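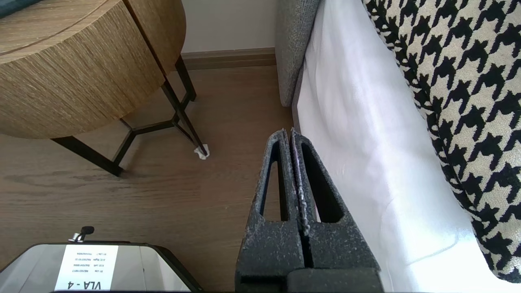
Drum side table on the black metal base, next to the gray armrest.

hzapata13
Top has a wood-grain finish, base is thin angular rod. It rocks about 4 mm toward the sofa side. Shim the leg or bend the frame?

Flukcombe
Shim. Bending rod that thin will crack a weld sooner or later.

E_Maldonado
Disagree. Check the floor first. Rotate the table a third of a turn — if the low spot stays put, the base is fine.

hzapata13
Rotated it. Low spot moved with the leg.

Flukcombe
Then it's the leg. Felt pad, 19 mm disc, trimmed to fit.

E_Maldonado
Felt packs down by December. I'd use hard nylon.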